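# Kitchen tips: when the help has two hands and no sense

13/10/2020

Skivside sent out a software update in August, and since then my countertop arms have had a problem with letting go. They pick up fine. They carry fine. Then the grip stays shut, the arm decides the job is finished, and the next move starts with dinner still in its fist. I lost a jar of capers this way, and a fair amount of patience.

Until the fix arrives, the tips below have kept my floor clean. 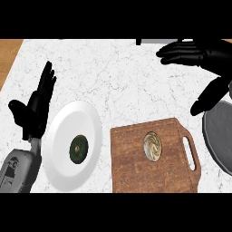
**Give every item its own parking spot.** A stuck grip does the most harm when the arm swings over something else on its way home. I keep to one thing per surface and leave a wide stretch of bare counter behind them. The plate goes on the left with its green slice, the cutting board next to it with the pale swirly round, and the dark gray dish off to the right. If a hand drags, it drags over marble, and marble has seen worse from me.

**Read the code before you swear at it.** Code 112 means the grip never reported open. Code 5 means the arm thinks a child is in the kitchen. Mine showed 5 for a whole evening over a tea towel.

**Use the stop button, then wait.** The power has to drain before the fingers go slack. Do not pry. Prying is how Kenneth Belmonte got a purple thumbnail and I got a lecture from the Skivside help desk.

**Keep glass out of it.** No tumblers and no jars until the update is sorted. Soft, round, cheap food is the right stuff to practice on. If a hand closes on it and won't give it back, you're out one ingredient.

**Test the right hand by itself.** Park the left one up and open, well clear of the board, and let the other do the lifting. With both moving you can't tell which one is sulking.

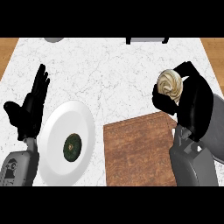
Florencia Urrutia wrote in to say that her arms stopped clinging once she rolled back to version 2320, but that she then had to teach them the drawers all over again, and that the spoons are still going in with the batteries. She also wipes the finger pads with a damp cloth every night and swears it helps. I tried the cloth. My pads are very clean now, and code 112 came up twice before breakfast.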